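We use cookies to remember your preferences and keep the site running. Accept all | Manage choices

Wiping Down for Gendosia

By Soledad Ochoa
April

The first thing they teach you at Nusgate is to slow down, and the second is to slow down again, and by lunch on my first Wednesday I was wiping so slowly I could feel my own pulse in the cloth.

I'd come from cafés, you see. Sixteen years of them. In a café you wipe a tray the way you swat a fly, one go and on to the next. So when the agency rang and said a firm called Lodum wanted people with "table service experience" to teach a robot, I thought, well, that's money for old rope! I pictured a big shiny thing with eyes, and me wagging a finger at it.

What I got was a desk, a chair that hissed when I sat on it, a band round my head with a little camera on the front, and a man called Purves.

Purves was my supervisor. He had a lovely soft voice and he only ever used it to say "again, please". The job was trays. You put the tray on the desk, you put a full mug of coffee on the tray, and you wiped round the mug without spilling it or shifting it. Left hand holds, right hand wipes. Then again, please. Each go was a "demo" and they wanted 3,000 of them from the whole room by the end of the month.

"Why can't I just take the mug off?" I said. (Anyone would. It's what you'd do.)

"Because she won't always be able to," said Purves.

She was Gendosia. She lived behind a glass door at the end of the corridor and I hadn't met her yet. She was going to work in care homes, tidying up round people who hadn't finished their drinks, and Purves said you can't go whisking a person's coffee away just to get at a crumb. I thought of my nan, who could make one cup last from the breakfast news to the lunchtime news and would have had your arm off. After that I stopped asking. 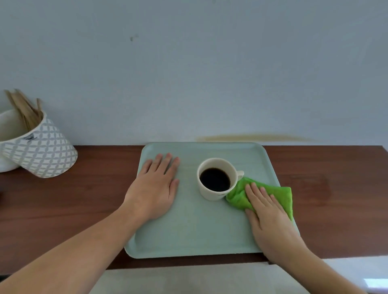

By the second week I'd got a sort of rhythm. I'd press my left hand down flat, and I'd start on the far side and come round towards the handle, and I'd say things under my breath that I used to say to new starters. Mind the handle, love. Don't chase it. I knew the camera had no ears, or I thought I knew, and anyway it kept me company. My best day was 109 demos and I went home and wiped my own kitchen table with my own mug on it, and my husband stood in the doorway and asked if I was feeling all right.

Then Purves came and fetched me. He had his coat on, which I remember because it was boiling in there.

"She's having a go," he said. "I thought you'd like to see."

So we went through the glass door. She was smaller than I'd pictured, just two grey arms on a post, really, and a pair of cameras up top set a bit too wide, like a hare. There was a tray in front of her and a mug on the tray. Somebody pressed something and she put her left hand down flat. I felt it in my own hand, I swear. She picked up the cloth and began at the far side and came round, slow, slow, and just before she got to the handle she stopped.

She stopped for about as long as it takes to say mind the handle, love.

Then she carried on, lovely as you like, and lifted the cloth away, and the coffee hadn't so much as trembled.

"We can't get rid of that," Purves said. "The pause. It's in all of yours and it's in none of the others. They want it trained out by summer, it's costing them time."

I looked at her standing there with her cloth. I thought about her doing it in some day room with the telly on, next to a woman like my nan, taking that little breath before she got near the cup.

"How many more do you need this month?" I asked.

He told me. I went back to my desk and put my headband on, and I did every one of them with the pause in.

Comments

teapot_mo
Oh I loved this. My mum's in a home and they ALWAYS take her tea before she's done.

Graham L
Would they really train on a full mug? Seems like asking for trouble with the electrics. Enjoyed the story though.

Bettina
The husband in the doorway!! More of him please

teapot_mo
@Graham L I think that's why they start on the far side

Sign up to our newsletter for a new short story in your inbox every month. Unsubscribe at any time.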